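Soston Floor Care Notes

Welcome, and thank you for stopping by! Soston is a collection of short notes on looking after the floors in ordinary homes: hardwood, cork, linoleum, rugs, and the odd painted porch. Ngan-ling Chang started it as a folder of scribbles from her years at the Dorko showroom, and it has grown (slowly, and with a good deal of arguing over commas) into something we think other people can use.

What's in it

There are 2129 notes in the collection, written by 154 homeowners and fitters. Each note is one row in a plain spreadsheet, with the kind of floor, the room, the trouble, what was tried, and how the floor looked a few months later. Most run to under 200 words, though Po-yen Ko does like to go on about cork, and we have let him.

Files

notes.csv has the notes themselves.
floors.csv has the list of floor types, with the older names people still use in stores.
photos holds pictures, kept apart from the notes so the main download stays small.
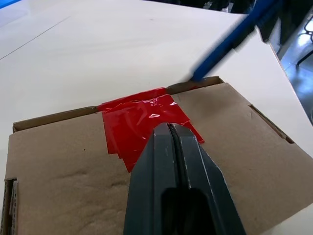
How the notes were gathered

Sze-wing Yau and Tien-fu Yip collected the first batch by mail and over the phone, and typed up every one of them by hand. The later notes came in through a form on the Catmont site, which closed in October. Two of us read each note before it went in. We fixed spelling, took out names and street addresses, and otherwise left people's words alone, so please expect some strong feelings about steam mops.

Things to know before you use it

Hardwood is far better covered than anything else, and there is very little on stone. Advice on waxes and oils differs from one writer to the next, and we haven't tried to settle it, so do test a small corner first!

Version 2 was posted on April 18, 2019. You're welcome to copy and share the notes as long as you mention Soston. Corrections go to Yen-ting Shih, who reads everything but may take a week or so to write back.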